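Dredlow Shared Workshop Forum > Builds > Sleeve and film on the wrist

Budska
Posts: 125
Members are advised that the wrist mount has been revised. The bellows sleeve remains in place, and clear film now covers the lower part of the hand. I request comments before the December review.

Jalali
I do not support the film. At 40 percent speed it may catch in the finger joints. A fitted glove would be preferable.

Budska
The glove was tested in version 2 and reduced grip on smooth packaging. The film stays for the present.

Lekatier
I concur with Jalali in part. Film is acceptable on the palm but should end below the knuckles. Please also state the test load.

Budska
Packages marked 800g. The log lists 52 cycles. I will trim the film as Lekatier proposes.

Jalali
My objection stands. Kindly record it.

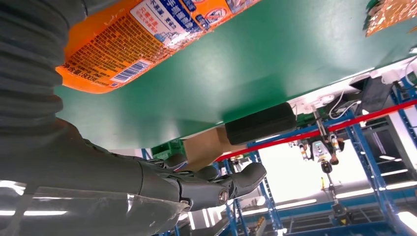 Hand with sleeve and film, orange package against the green panel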